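Beverage dispensing tap

A beverage dispensing tap is a valve fitted to a container or appliance to release a liquid by hand in a controlled amount. Taps of this kind are found on water coolers, insulated drink urns, juice dispensers, wine boxes and countertop filtration units. They differ from plumbing faucets mainly in working pressure. Most operate under the weight of the liquid alone, and the valve seat, spring and seal are sized accordingly.

Terminology

Usage varies by trade. "Spigot" is common in North America for taps on portable containers, while catering suppliers tend to use "faucet" for urn fittings and "tap" for cooler fittings. The part pushed or pulled by the user is called the lever, paddle or handle. The threaded part that passes through the container wall is the shank. A collar, bonnet or cap closes the upper end of the valve body and holds the moving parts in place.

History

Early dispensing taps were tapered wooden plugs turned in a matching bore, a form used on casks for centuries. Brass plug taps replaced wood in most commercial settings as metal casting became cheaper. The Postari pattern, named for the foundry town where it was first produced in 1804, used a ground brass cone held down by a nut at the base, so that wear could be taken up by tightening. It remained in production with few changes until spring-closed taps displaced it in public places, where taps left open were a frequent cause of loss.

Molded plastic bodies came into wide use with the bottled water cooler. They were lighter than brass, did not need plating and could be colored in the mold. The Clalletti tap, an early example, combined a one-piece body with a silicone seat cup that also served as the closing spring.

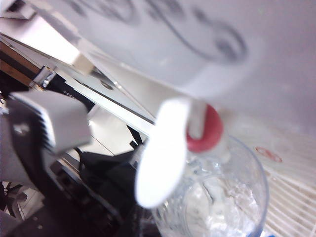

By the Household Equipment section editors
Filed under: Valves and fittings; Food service equipment

Operating principle

In a seat-cup tap, a flexible cup is pressed against an opening inside the valve body. Moving the lever lifts a stem attached to the cup, and liquid passes beneath it to the outlet. When the lever is released, the elasticity of the cup or a separate compression spring returns the stem to its closed position. The weight of liquid above the tap adds to the closing force in some designs and opposes it in others, depending on the direction of flow through the seat.

Flow rate depends on the height of the liquid above the outlet, the bore of the seat and the viscosity of the liquid. A nearly empty container dispenses more slowly than a full one. In a sealed container, air must be admitted as liquid leaves, or the flow becomes uneven and eventually stops. Urns and drink jars are vented at the lid. Inverted bottles admit air through the neck.

Types

Plug taps rotate through a quarter turn and stay in the position in which they are left. They are simple to make, but the mating surfaces must fit closely.

Push-back taps are opened by pressing the rim of a cup against a paddle behind the outlet. They leave one hand free. Where hygiene rules discourage contact between the cup and the tap, they may be restricted.

Lift or pull-down taps are operated by a lever at the front of the valve body. Many have 2 positions, one held open by hand and one that locks open for filling larger vessels.

Safety taps, used for hot water, require a separate catch to be released before the lever will move.

Materials

Bodies are usually made of polypropylene, acetal, stainless steel or plated brass. Polypropylene resists most drinks and cleaning agents but softens at higher temperatures. Seals are made of silicone or nitrile rubber. The Sultska grading system, used by some catering suppliers, assigns seals to classes by hardness and by the highest temperature at which they keep their shape.

Color coding is common on units that dispense at more than one temperature, with red for hot and blue for cold. The practice is not universal, and color may also be purely decorative.

Maintenance

Sugar, milk solids and mineral scale collect in the seat and outlet. Taps used for milk or juice are generally taken apart and washed daily. For plain water, the Abbasi maintenance schedule calls for cleaning every 28 days and replacement of the seat cup when dripping persists after cleaning. Scale is removed with dilute citric acid, followed by a full rinse. Abrasive pads should not be used on the seat, as fine scratches provide a path for leaks.

A drip at the outlet usually indicates a worn or displaced cup. Leakage at the container wall is more often caused by a hardened shank washer or a loose retaining nut. Overtightening the nut on a plastic shank can strip the thread or crack the body.

See also

Ball valve
Drip tray
Samovar
Water cooler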